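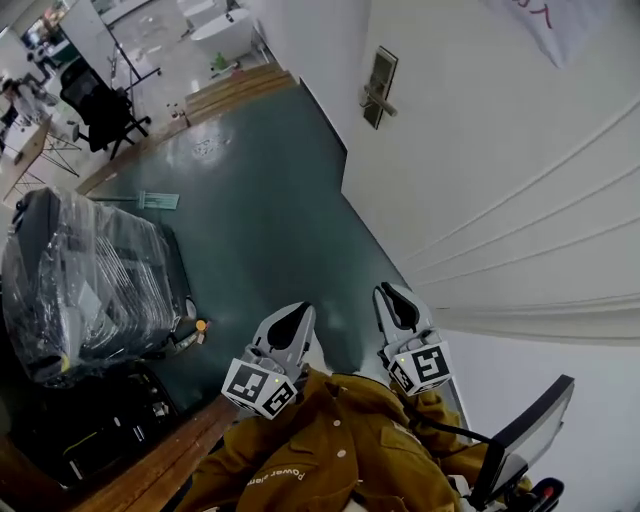
Epoxy floor in a workshop — worth it?

crabtree_n
Landlord wants to coat our shop floor in August, same glossy dark green the unit next door has. Quote is from Marer, 60 a square meter, two coats. They say it wipes clean and lasts 14 years. I have trouble believing the second part. Anyone living with one?

saeedv
Three years on mine. It wipes clean, sure. It also shows every scuff once the light hits it from the side. The 14 years is a sales number. Ask them what the warranty covers.

H. Grabner
Disagree with Saeed. Scuffs are only in the top layer and ours buffed out fine. What kills these floors is bad prep. If they don't grind the concrete first, walk away.

saeedv
Buffed out with what? I spent a whole morning on one patch and made a dull spot.

H. Grabner
White pad, low speed. You probably used a green one.

saeedv
I did use a green one. Still not buying 14 years.

mbrunner
Where does your stuff go while it cures? We wrapped the big machines in plastic film and shoved them to one side, then had to move them all again for the second half. Lost 3 working days, and that wasn't in the quote.

crabtree_n
Not in mine either. They told me "overnight."

mbrunner
Overnight to walk on, maybe. I wouldn't roll a loaded bench over it the next morning.

crabtree_n
OK, asking Marer about grinding and cure time before I sign anything. Will post what they say.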